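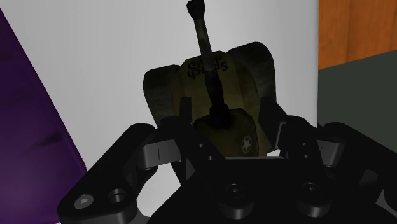

My son has a learning accommodation at his college and I need help figuring out what to do next. He's a sophomore at Rusnák, a small private school, and last July the disability office signed off on extra time for exams and a quiet room. Two professors have just ignored the letter. He's a quiet kid, more into model kits and little olive-green tanks like that one with its barrel pointing straight up than arguing with grown-ups, so I'm the one asking. Do we complain to the school first, or go right to the federal civil rights office? And does it matter that it's private?
Leonora Abella

Private or public isn't the big thing. What matters is whether the school takes federal money, and most do through student aid. I'd start with the school's own grievance process, in writing, and keep copies of everything – the letter, the emails, the exam dates. Watch the calendar too. A federal complaint usually has to go in within 180 days of what happened, and waiting on the school doesn't always stop that clock. One more thing, he's an adult, so he'll need to sign a consent form before you can file for him.
Gunhild Kragh

Get a lawyer!! We spent almost 1000 dollars on ours and the college called back the same week.
Kaj Blöndal

I'd try the disability office before paying anybody. My daughter had 3 professors do this and her coordinator emailed all of them while we sat there. Two fixed it right away, the third took a meeting with the dean. Ask if he can retake the exams he already sat – we didn't think of that until too late.
Teodora Kos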